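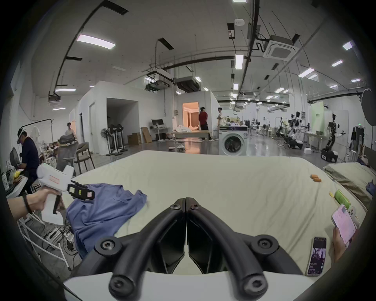 Mar 18, 2018

Back on the handheld grippers today. I've been putting this off since February, when the first pair got so sloppy at the knuckles that I stopped trusting anything they did (the fingers would close fine and then lean over sideways under any load at all!).

New fingers are the curved ones, black, meeting in a V — a lot nicer for pinching an edge of cloth than the flat pads we had on the Druverent version. The sheet is a good test, big and floppy and pale enough that the black tips show up against it. A shirt is next, then gloves if I'm feeling brave.

Things to fix before I forget again. The hex screws want threadlocker, the blue kind, and please don't use the red, I had to drill one out last time. Trigger spring is too stiff, my thumb was done after 30 minutes. I have a softer one in the Plallasik drawer, 6 mm, and I'll swap it in tonight if I can find the small pliers. Fingertip pads are still the old black ones, which grab cotton nicely and slide right off anything shiny.

Log counter is at 1,877 open/close cycles on the right-hand one. I'd like to see it go up to 40 more without touching the belt, then take the housing off and look at the teeth.

Also, we're low on M3 inserts.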